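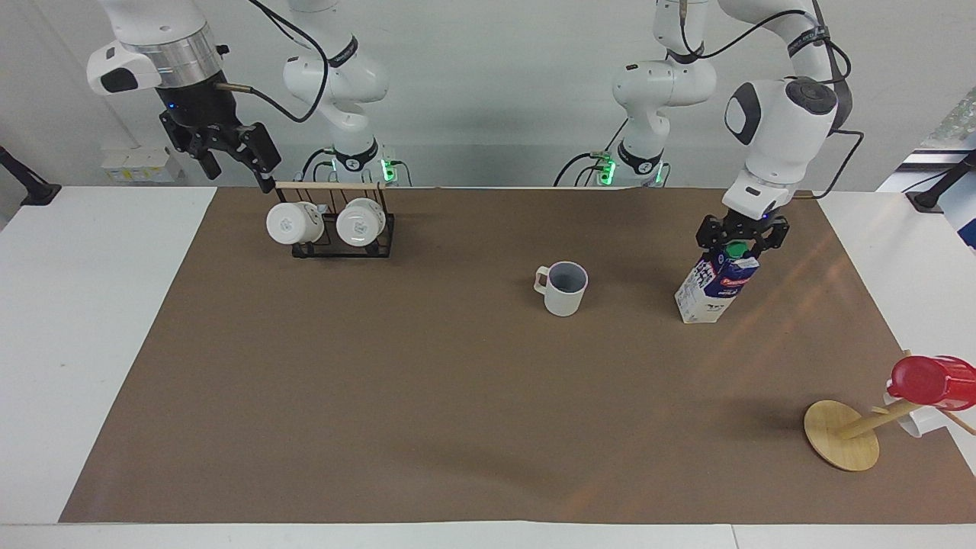 Rana: Do you dry mugs on the rack and leave them there, or put them away each time? I ask before answering because it changes what I'd tell you about the rings.

Original post by Lullik

I bought a low wire rack for mugs, thin black metal, open underneath. The mugs hang upside down on it. Mine are white outside and dark gray inside. After a week I have faint brown rings on the counter under the rack and a gray line inside two of the mugs near the rim. The counter is white laminate, so everything shows. I put kraft paper down for now, but it wrinkles when it gets damp. We make coffee with milk at 6 in the morning and again after lunch, so the mugs get used a lot. Is it the rack, the mugs or the way I wash them?

Edit: to reply to Rana, they stay on the rack all day.

Zulcombe
14 posts

Probably two separate problems. The brown rings are coffee. If you rinse a mug and hang it up without washing it, what is left runs down to the rim and drips. Wash with soap first, shake the mug over the sink, then hang it. Baking soda and a damp cloth should take the rings off laminate. Don't use a scouring pad, it dulls the finish.

The gray line is likely metal rubbing off on the glaze. Look at the wire where the mug touches it. If the coating is worn there, that's your answer. A paste of baking soda and water usually gets the line off, but it will come back until you cover the wire or replace the rack.

For under the rack, use a shallow tray or a folded dish towel. Change the towel every day. Paper is fine for catching crumbs but it holds water against the counter.

Motport
509 posts

Get a wooden rack. I had metal and it rusted.

Rana
1106 posts

If they stay there all day I agree with the above about washing first. One more thing, milk. It dries in a thin film and coffee sticks to it the next time, especially in a dark mug where you can't see it well. Rinse with cold water right after drinking, then wash with hot. Also check the rack's feet. Mine had lost a rubber cap and that one foot was leaving a rust mark I kept blaming on the coffee.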